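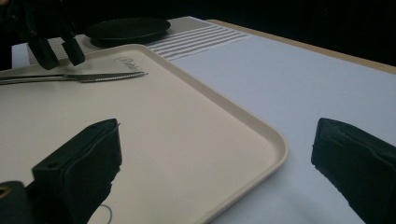 Every spring the same question comes into the newsletter inbox, and every spring I try to dodge it: do you need a special knife for soft cheese, soft fruit and a loaf of bread when you're setting up a tray for company? Gandesine says you do. Their spring catalog has a set of 2 "service knives" for $37, and a paragraph of copy about how the edge "respects the crumb." I have my doubts about any edge that respects anything. A plain stainless table knife, the sort with a rounded tip and fine little teeth along the lower edge of the blade, is already in most people's drawer, and laid across a big cream tray it looks perfectly decent. Put next to something black and round for contrast, it looks better than decent. I'd put it out for guests without a second thought.

The case for the special knife goes like this. A table knife is for the plate and a serving knife is for the tray, and if you mix them up you get ragged slices and crumbs in the butter. I've had crumbs in the butter from every knife I own, including one I paid too much for in August at the Stestano outlet. The crumbs come from people. My brother-in-law could get crumbs in the butter with a laser.

I did try the Gandesine set, on loan from a reader who'd gotten it as a gift and wasn't sure she wanted it back. On a ripe Brie it was fine. On a banana bread it was fine. On a tomato it was worse than the table knife, which has those small teeth to get through the skin, while the fancy one slid around on top and then went through all at once and squirted my sleeve. I'm told I should have sharpened it first. For $37 I'd like the box to say so.

Now, trays. Elsie Nuttall wrote in to say I was too hard on plastic ones in the last issue, and she may have a point. She has used hers for 25 years, "on the porch, in the sickroom, and once as a sled," and it still sits flat. What she likes is a raised rim with rounded corners, and I agree with her there. A square corner holds old jam like a bank holds money. A rounded one wipes out with a single pass of the cloth. She also likes a pale tray over a dark one, on the grounds that you can see whether it's clean. I'd say that cuts both ways. Some of us would prefer not to know.

Where Elsie and I part company is cutting directly on the tray. She does it all the time. I don't, and I don't think you should, even with a table knife. Fine teeth leave fine scratches, fine scratches go gray, and after a year of that you have a tray that looks dirty straight out of the dishpan. Put a small board on it, or a plate. If the tray has a maker's name printed on it, that'll be the first thing to suffer. Cabral claims its printed trays are "kitchen tough," but the claim is on the sticker, and the sticker came off in the first wash, so make of that what you will.

A few of you asked about getting scratches out once they're in. I've read the baking soda advice and the toothpaste advice and I've tried both on an old tray from the church sale. Baking soda lifted some tea stain and did nothing for the scratches. Toothpaste made it smell like a dentist's office for two days. If somebody has a method that works, send it, but please send it with a before and an after, and tell me what you used on it and for how long. "Works like a charm" is what the Clalldale people said about their metal polish, and I have the fork to prove otherwise.

My advice for now, for what it costs you: use the knife you have. Set it on the tray with the handle toward whoever's going to pick it up. Dry it before you put it away, even if it says stainless, as the word has always struck me as optimistic. And if you've been given the $37 set, the box it comes in is a very nice size for recipe cards.

Next issue, butter dishes with lids, and whether the lid does anything.

Recent items
Plastic Trays: A Second Look at a Bad Idea
Clalldale Metal Polish and My Good Fork
Do Cloth Napkins Really Save You Money?
Readers Write: The Stestano Outlet
Five Pitchers, One That Pours

Questions or complaints: write to the newsletter desk, P.O. Box 3362 | © The Plain Table newsletter | Back to top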